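**Nutlow library passes 1,718 sign-ups**

Nutlow's summer reading drive wrapped up in September with 1,718 sign-ups, the most the town has ever had! Readers from Trosbridge joined for the first time too, and the youngest finishers were just four years old.

"Kids were coming back for a second stack before lunch," said organizer Orsolya Juhász, who has already set her sights on 2,000 next year.

The oldest finisher, Lajos Farkas, is 82 and got through 40 books, most of them mysteries (he has strong feelings about the endings).

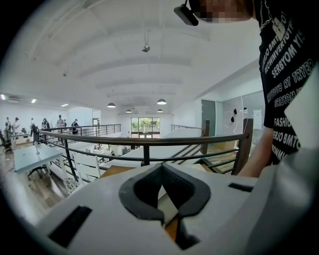 Fall story hour starts at 10 a.m. in the Illés Room, and new readers can sign up at the front desk.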